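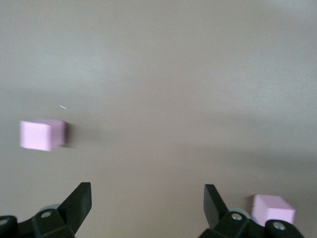

A small pink cube on a pale tabletop.

Ceiling Fan Installer and Repair Technician - Full Time
Hanby Fan & Light, Plemley

If you like working with your hands, don't mind a ladder, and can be pleasant to people at eight in the morning, we would love to hear from you. Hanby Fan & Light is a small shop with a busy service side, and we've had such a long, hot August that our three installers could really use a fourth. We have been putting up, taking down, balancing and fixing ceiling fans in Plemley and out toward Ritchie for 27 years now, and a good many of our customers are people whose parents bought their first fan from us.

What the days are like

Most days you'll have three or four house calls. One might be a brand new fan in a bedroom where there was only ever a light, so you'll be up in the attic putting in a proper fan-rated box and brace. The next might be a wobble, or a hum, or a remote that has stopped talking to its receiver, and quite often it's a customer who has moved into a house with a fan they can't figure out and would like somebody to come and show them (we're happy to do that, and we charge very little for it). We also look after more than 600 fans in the Hitier Apartments, which means a steady round of capacitors, blade brackets and switch housings through the cooler months - so the work doesn't dry up when the weather turns.

Who we're looking for

You should have a year or two of residential electrical work behind you, or something close to it. Fan experience is nice, but we can teach you fans. You'll need a clean driver's license, and you should be comfortable lifting a boxed fan up a flight of stairs and working over your head for a good part of the day. Please be someone who puts down a drop cloth without being told and wipes the blades before leaving.

What we offer

Pay starts at $27 an hour, with a raise after your first 90 days if we're all happy. You get a van to drive, your larger tools, health insurance, paid holidays and 20 days of vacation a year. There is some evening work in early summer, paid at time and a half, and we do our best to share it out fairly.

How to apply

Stop by the shop at 777 Ritchie Road and ask for an application at the front counter, or mail us a letter with your work history and two references. A plain letter is fine - we'd much sooner read a few lines in your own words than a fancy résumé. Please get it to us by 21st September. We'll call everyone who applies, and if we'd like to meet you, we'll ask you to ride along on a morning's calls, paid, so you can get a look at us too.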